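Nundine open day recordings: table clearing

Recorded at the Nundine open day, August 26, 2020. Visitors watched from behind a rope and chose the starting layout of the dishes.

Contents
161 episodes, 27 of them marked failed and kept in. Longest episode: 58 seconds. Operators: Lwazi Adams, Shagufta Chaudhry.

Layout
One folder per episode, holding head camera video, joint positions for both arms and a notes file. Times are in seconds from the start of the episode.

Known problems
Audio was removed. In 4 episodes the joint log starts late.

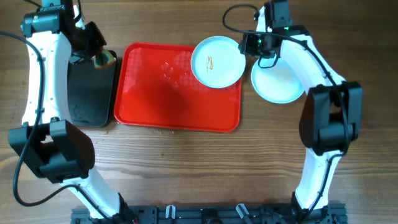
Head camera view, plates and trays between the two arms.

Contact: Hipólito Villalba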